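Talks > Cirnach meet-up > Speaker notes

Right, slide three, and slow down a bit because I always gabble this part. Say thanks to the Lyons lot for the coffee if I forgot at the start.

So, gathering examples. When we kicked off Nalus we thought the learning side would eat all our time, and it didn't, the collecting did! You pick up a gripper, you do a job by hand, you save it, you do it again. My record is 17 goes before lunch, and my wrist knew all about it.
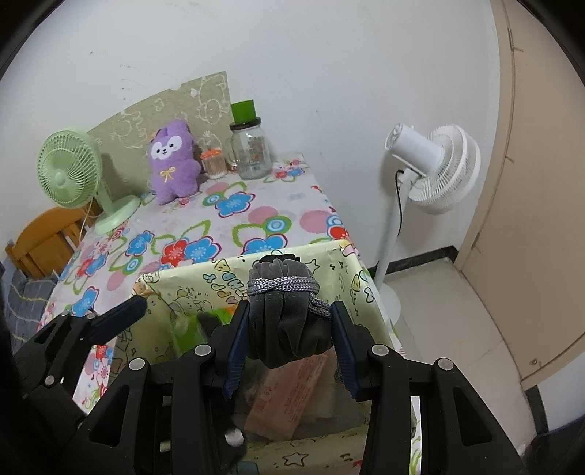

Soft things are where I'd spend the time if I were starting over. A box is a box. A drawstring pouch changes shape the moment you squeeze it, and the cord flops wherever it fancies, so every go gives the system something a bit new. (Ask the room who's fought with a drawstring. Wait for hands.)

Then the Bimetti story, keep it short. Our first batch was all done on one bare desk, and the model fell to bits on a patterned cloth. We went back out and collected in 7 homes, clutter and all. Much better.

Don't tidy up first! Say that twice.

Messy goes: we keep them if the person recovers, bin them if they gave up. Somebody will argue, let them, 2 minutes max.

Next slide is the labelling one, water first.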